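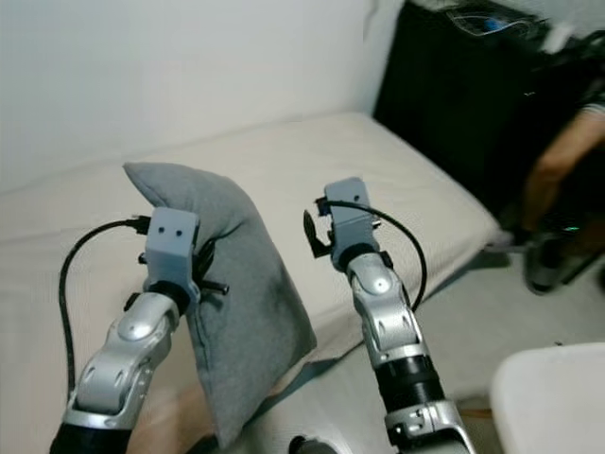 Prevedeo Home Handling Practice Pack, second edition
Reviewed by Leokadia Wróbel
3 April 2021

I have been sent a lot of things to review over the years and very few of them have been ring binders. The Prevedeo pack is a ring binder. It has 202 pages, a set of laminated cards, a roll of yellow floor tape and a pen that had given up before it reached me. It costs 78 pounds, and it wants to tell you how to behave when a two-armed robot is doing housework with people in the room.

I run the bedroom bay at Skudelbridge, where we get arms to deal with beds, pillows, towels and the other soft things that humans manage half asleep. Until December our rules of good practice were a sheet of A4 by the door. It said BE SENSIBLE, and somebody had added a smiley face, which I think weakened it. So I was a ready customer, if a grumpy one.

What you get

The binder is split into four parts: the room, the people, the job and the paperwork. You can guess which is the fattest. The cards are the best thing in the box by some distance. Each one covers a single household job on one side, and on the back are the things you should have agreed before anyone presses go. The pillow card asks where the arms are allowed to reach, who is watching, where that person is standing and which word everybody will use for stop. We had been using "whoa", "stop", "no no no" and, from one colleague, a sort of whistle. We now use "stop". I would have paid a fair bit of the 78 pounds for that alone.

The good bits

The writing is plain. Somebody at Prevedeo has plainly stood next to a bed with a pair of arms over it and wondered where to put their own elbows. The chapter on people in the room doesn't pretend that everyone will be behind a line for the whole day. It knows you have to go in and straighten the sheet. It asks you to decide in advance who may go in, from which side, and what state the arms must be in first, and then to say it out loud when you do it. You feel a complete fool for a week. After that you feel odd when you don't.

The cable section is four pages long and I read it twice, a thing I never expected to write. Its main rule is that a loop at the wrist should be big enough for the full turn of the joint and small enough not to catch on the furniture, and that you check both with the arm moved slowly by hand or at its lowest speed before the first run. The book also has strong views on leaving spare cable on top of things. I felt got at.

I liked the advice about the idle arm too. When one arm has hold of something and the other has nothing to do, people watch the busy one. The pack says to treat the empty one as if it's about to move, keep your hands off the mattress beneath it, and give it a parking place which everybody knows. Obvious once you've read it, like most of the rules worth having.

Then there is a short and rather touching page on pillows. It says that a soft object isn't a soft job. You can press a gripper finger into a cushion a long way before anything complains, and you don't get the nice clear knock you get from a box. It suggests setting the grip limit with a cushion you don't care about, writing the number on the card, and not letting anyone nudge it up late in the afternoon. We are great afternoon nudgers at Skudelbridge. The number is now in ink (my own pen, see above).

The less good bits

The paperwork. Oh, the paperwork. There is a form for starting a session, a form for ending it, a form for changing the bedding and a form for recording that you've changed a form. If you fill in everything the binder wants, a morning of pillow work gives you a morning and a half of writing. I tried it properly for 200 runs, since it seemed unfair to moan without doing so, and by the end I had boiled the lot down to one page with five boxes. The makers may have that for nothing.

The floor tape is poor. It is a cheerful colour and it lifts at the corners as soon as anyone drags a stool over it, and a curling edge of safety tape is a fine way to go flat on your face next to a machine. Buy better tape.

The index was put together by an enemy. "Fingers" sends you to "Hands", "Hands" sends you to "Persons, parts of", and that isn't in there. "Duvet" has eleven entries. I like a duvet as much as anyone.

And I must say clearly, as the pack itself does only on page 9 in small type, that this is a book of good practice. It is no swap for the safety standards that apply to your machine, or for the maker's manual, or for a proper risk assessment done by someone who knows your room. I've already met one person, over at Prurkgate, who thought having the binder on the shelf meant they were covered. The binder on the shelf covers a bit of shelf.

Does it help?

I think so. I went back through our own log, 3,762 runs of it, and was embarrassed by how many notes say only "odd" or "again". Since the cards went up the notes have got better. People write which arm, what it was holding, who was near and who called stop. I can't tell you we're safer by such and such an amount and I'd distrust anyone who could after so short a time. I can tell you that the arguments are shorter.

New people take to it faster than old hands. Old hands, me included, spend the first few days explaining why the rule about loose sleeves is for others.

Who should buy it

Anybody setting up a room like ours from nothing, or anybody whose rules currently live in one person's head. If you have a good set already, ask whether Prevedeo will sell you the cards on their own. They told me they were thinking about it, in the tone people use for thinking about the gym.

Marks: cards, nine out of ten. Binder, six. Tape, two. Pen, no score.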